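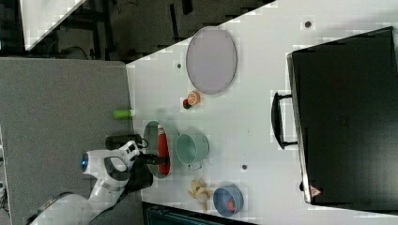 4.2 Picking from shiny and cluttered tabletops

The most exciting result of this work came from the part of the study we expected the least from. Our tabletop trials in Brusville were meant as a warm-up for the shelf trials in Section 5, but they showed the clearest gap between Trumness, our grasp selection method, and the Dobos baseline it builds on.

Both methods start the same way. A depth image of the table is split into object candidates, and each candidate gets a list of possible grasps. Dobos ranks the list once and sends the arm to the top entry. Trumness holds off on that choice. It moves the gripper partway toward the best candidate, takes a second depth image from the wrist, and ranks the list again using both views. The whole second pass runs on the same computer as the first, and no part of the network is retrained between tables.

Figure 3 shows a typical layout from the mixed set, with the gripper over the table, reaching toward an oval dish with a mirror-like interior. A red cylindrical object with a white end lies lengthwise inside it. We love this layout because it is so unfair to a depth sensor! Reflections inside the dish can produce points that seem to sit below the tabletop, and a single view gives the ranker very little reason to distrust them. The teal mug right beside the dish makes things harder, as it limits how far the fingers can open on that side.

We trained the ranker on 3,000 simulated tables and then ran 200 real pick attempts, split evenly between the two methods. Of the 100 attempts for each method, 50 used targets lying directly on the table and 50 used targets inside a dish, tray or bowl. An attempt counted as a success if the object was lifted clear and held until the arm returned to its home pose. Objects were put back by hand after every attempt, following a printed layout sheet.

For targets directly on the table, the two methods were close, and we would not claim a winner. For targets inside a container, Trumness was far ahead. Most of the Dobos failures were grasps aimed too low, so that the fingers met the rim or the bottom of the container before closing. The second view removed nearly all of these. What failures remained were mostly with soft objects, such as plush toys, where the grasp was well placed but the lift was not firm enough – a control problem that the ranking step cannot fix.

We also tried moving the second viewpoint closer to the target. This helped with small items but made large ones worse, as their edges no longer fit in the wrist view. The midway point used in all reported trials was suggested by Nokuthula Gumede after a long Saturday of tuning, and it has held up well on every table we have tried since. The Inix object list and the layout sheets are given in Appendix B.

Figure 3. A layout from the mixed set, viewed from above, with the gripper reaching toward the oval dish.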